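The Robots Will Do the Floor Stuff

My mother cleaned hotel rooms for most of my childhood, so I have opinions about how to pick things up. You bend your knees. You start at the door and work your way in. You don't read anybody's mail. When my editor asked if I wanted to spend a few shifts with a housekeeping crew that's being "automated" (her air quotes, she does them on the phone too, I can hear it), I'd said yes before she got to the part about the drive.

The crew works for Unance, which rents furnished apartments by the week and by the month in Brinstead. They have 185 units, most of them in the old Wegener building and the rest scattered over the hill behind it. People stay there between houses, or between marriages, or because their kid is having surgery at the hospital down the road. They bring a lot of stuff. Hotel guests live out of a suitcase, but somebody who's been in a place for six weeks has moved in, and when they leave they forget things, and they leave snacks. So many snacks.

The person who runs all this is Elfriede Janssen. She has been with the company for 17 years, she started on the carts, and she walks faster than I can jog. On my first morning she gave me a smock, a pair of gloves and a look at my shoes, and then we were off down the hall and she was explaining the change over her shoulder while I tried to write and keep up.

It goes like this. Unance wants machines that can handle pickup, meaning everything that has to come off the beds and tables and floors before anybody can clean. A company called Taveck is building the software. The software needs to see an awful lot of ordinary picking up done by people who are good at it. So part of the crew now spends part of the week in practice rooms, putting things away with a gripper in the hand in place of a glove. Same job, but you squeeze a pair of plastic jaws and a camera watches what they do.
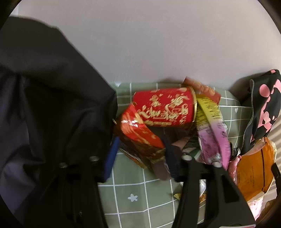 I assumed everyone would hate it. I'd more or less written that paragraph in the car! And a couple of people do hate it, I'll get to them, but the first person I shadowed had asked for extra shifts. Her knees are bad. In a real turnover she does stairs, laundry bags, mattresses, the space behind the toilet. In a practice room she stands in one spot and moves candy from one place to another, for the same hourly rate, and she gets to sit down between takes. She told me her husband doesn't believe it's a job. She brought one of the schedules home to prove it.

Then I tried it, and it is so much harder than it looks. You lose your fingertips. I hadn't realized how much of picking up a wrapper is done by feel, that little pinch and drag you do when something is lying flat. With the jaws you have to come at it from the side, or get under a fold, and you have to do it slowly enough that the recording is any use. I chased one foil packet over a tablecloth for what felt like a whole school year. Elfriede watched with her arms folded. "You're grabbing," she said. "Let it come to you." I still don't know what that means, but I've started saying it to my kids.

The odd part is the messing up. Before every take, somebody has to make the room untidy again, and there's an art to that as well. If you make the same mess every time, the recordings come out the same and Taveck sends a polite note. So you've got women who have spent their working lives putting things straight, standing there frowning at a heap of cookies and deciding it isn't bad enough yet. One of them models her messes on her teenage son. Another one admitted she'd had to be told to stop lining up the labels.

They keep the rooms homey, too. Cartoon characters, flowered bedding, toys. I'd pictured a lab with white coats and a hum, and what I got was pretty close to my niece's bedroom.

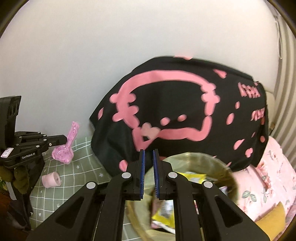 FEATURES | 20 June 2023 | PAGE 11

So what changes for the people? I asked this over and over, in the break room, in the elevator, once through the door of a supply closet. The answers didn't line up very well.

For the company it's simple. Management told me, in a meeting with very good pastries, that pickup eats up a big part of every turnover and that it's where backs get hurt. They'd like the first machines working in a few of the Wegener units in September. They say nobody's hours will be cut this year. I asked about next year and was offered another pastry. (I took it. I'm not made of stone.)

For the crew it depends a lot on where you stand. The younger ones mostly like the practice rooms. They talk about angles and takes, they compare who had the cleanest run, and one has picked up enough of the software side that Taveck asked her to help write the instructions for new people. She's getting a raise for that, a small one, and a desk she shares with a printer. She was prouder of the desk.

The older ones split. A man who has been on the night crew forever told me he won't touch the gripper. He wasn't mad about it. He said he'd show a young person anything he knew, any time, for free, but he didn't care to show a machine, and he went back to folding his towels. I thought about him the whole way home. The sheet on the wall said the team had turned in nearly 2000 takes so far, and every one of them is a bit of what somebody like him knows, and the pay for it is the same as the pay for scrubbing a tub.

I put that to Elfriede and she was quiet for a bit, which doesn't happen much. She said she'd asked for two things when the project started. She wanted the work to be voluntary, and she wanted the hours in the practice rooms to count toward seniority like any other hours. She got both in writing. She also asked for a bonus per take and didn't get that. "I'll ask again," she said, and checked her watch, and we were running down a hallway.

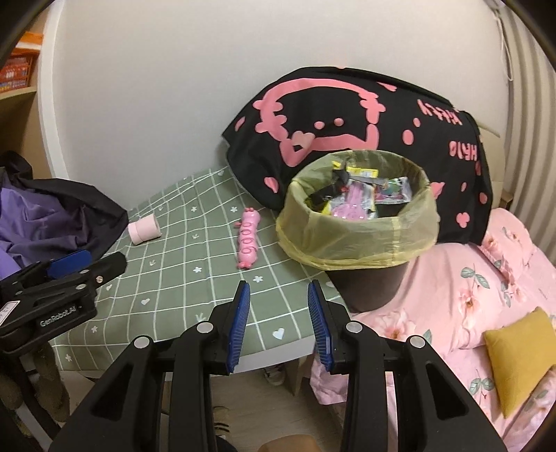 Trash, I learned, is where the crew and the engineers have had their best arguments. An engineer sees a wrapper and wants a rule for it. A housekeeper sees a wrapper and wants to know if there's still a cookie inside, and if it's a kid's room, and if it was left on the pillow or on the floor. That's a different wrapper every time! Even the bin by the bed, with its yellow liner and its pile of pink and silver and yellow packaging, got a discussion going while I was there. Would you call that bin full? The engineer said it had room. Two housekeepers said absolutely not, you never leave a guest a bin in that state, and a third said she'd change the bag at half. They talked about it right through the coffee break – I timed nothing, but my cup went cold – and in the end the engineer typed something into his laptop that made everybody lean in to check.

I liked that moment a lot. The crew has always had views on this kind of thing, and for years the only people who heard them were the other people on the crew. Now there's a guy with a laptop who has to listen, and he mostly does. Whether he'll still be driving over here once the machines are up and running is another question. Elfriede thinks the visits will taper off. The woman with the shared desk thinks the opposite, that the machines will get stuck on dumb stuff all day long and somebody from housekeeping will have to go rescue them.

My own guess leans toward the desk, but I've seen how long it took me to pick up one piece of foil, so my sympathies may be with the robots.

On my last shift they let me do a real turnover, an actual apartment with an actual person gone from it that morning. No jaws, just gloves. I started at the door and worked my way in. Under the couch I found a sock, a phone charger and half a bag of pretzels, and I bent my knees for all three. Elfriede came through behind me, ran a finger along the windowsill, and sent me back for the vacuum.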